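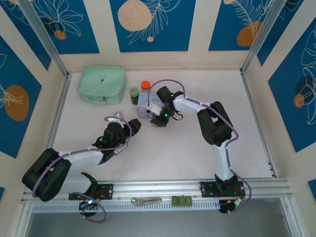
Fig. 1. Right arm on the bottle, left arm parked open. Pouch and jar at the back.

4 min read

Section 3: Teaching the planner your table

Okay, arms are bolted down and Citar can see both of them, so now we get to the fun part! In this section you'll give Okero (the planner) a picture of your table, and then let it try a grasp. I do this over coffee and it takes me 19 minutes, longer if I've moved the camera.

1. Start Citar first, then Okero. If you do it the other way, Okero sits there waiting for joint states and looks frozen.

2. Open the Objects tab and hit Scan. You'll get a colored outline on each thing it found. Click each one and give it a name you'll remember (mine are "pouch," "jar" and "bottle," very creative).

3. Check the bottle outline. Clear plastic is hard on the depth side, and the outline often comes back with a bite out of it. Drag the corners until it hugs the bottle, then press Lock.

4. Set grip force to 11 for soft plastic. You can go up to 41 on stiffer things, but I'd work your way there slowly.

5. Pick the arm, pick the object, press Plan, and watch the ghost arm before you press Run. Watch the elbow too! I only ever used to look at the gripper.

Note: Okero plans around anything you named in step 2. It knows nothing about tools on the front rail, so either add them as keep-out boxes or set your park pose well clear of them.

Two arms in the middle

Once single grasps look good, turn on Shared Zone. This lets both arms work over the same patch of table, and it's where the collision margin starts to matter.
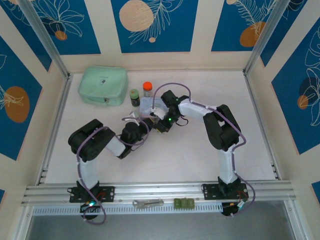 Fig. 2. Both grippers in the shared zone, over the small white box.

6. Set the margin to 3 to begin with. Smaller values let the grippers get closer, but the planner needs good calibration on both arms for that.

7. Run at the slowest speed with a hand near the stop button.

CAUTION: If you bump the camera, redo the scan before running anything in Shared Zone. Old outlines look perfectly fine on screen.

Comments

Step 1 got me. Swapped the order and it came right up, thanks!

Does the margin setting carry over if I load a Daza profile? Mine went back to the default on Wednesday.

Same thing here with Undau profiles. I save the margin again after loading and it sticks.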